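Ticket: Kollutbridge open day, bedroom station, hand-held gripper
Status: Resolved, one item carried over
Opened: 3/27/22
Component: gripper, finger linkage, recording software
Site: Kollutbridge demo apartment
Reported by: Bomuvell field support

Summary
Recording on the bedroom station stopped without warning twice during the morning tour. The hand-held gripper stayed powered. The status page showed the unit as connected both times, but the finger-width value was frozen and no new frames reached the Ansari logger.

Expected
Finger width updates continuously while the operator picks up soft items from the bed and sorts them. Visitors follow the value on the hallway monitor.

Observed
Value froze at full open. Logger kept the session open and wrote an empty tail. Closing the session from the menu took three tries. Restarting the logger cleared the fault for the rest of that tour group.

Log entry 1
Checked storage on the logging laptop. 200 GB free, not the cause. Swapped the data cable for the spare. Fault came back on the next run, so the original cable went back on.

Log entry 2
Moved the logger to the second USB port. No change. Read the system messages: the port was being suspended after a period with no finger movement. The guide stops to take questions with the fingers open, and the pause is long enough to trigger it. Power saving had been turned back on by the laptop update before the visit.

Log entry 3
Disabled port suspend. Raised the logger timeout from 500 ms to 2 s so a short gap does not lock the session. Reran the bed task with the normal item set: drawstring pouches, scrunchie, plastic bag, loose cloth. Operator held the fingers open over the quilt during the talk, then carried on.

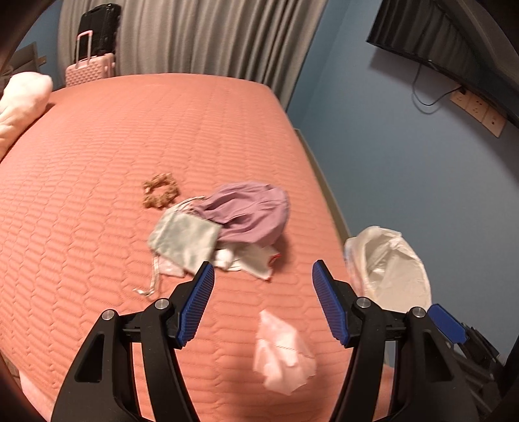 Fig. 1. Bedroom station, fingers open, pouches and small items on the quilt.

Result: the width value kept updating through the pause and the session closed on the first try. Repeated with the next tour group, same result.

Side note on the finger pads
A visitor asked if the ribbed pads slip on thin plastic. Tested with the bag after the tour. Grip held when the bag was taken by a fold and slipped when it was taken flat. Not a fault. The Grellport pad sheet already says to pick thin film by a fold – added that line to the guide's script.

Open item
The status page should not report "connected" when the port is suspended. Passed to the Ansari logger queue as a separate ticket. Target is the April build.

Workaround until then
Before each demonstration, check that port suspend is off, open and close the fingers once, and confirm that the value moves on the hallway monitor. If it does not, restart the logger before the group comes in.

Closed by Bomuvell field support. Reopen if the freeze is seen with port suspend off.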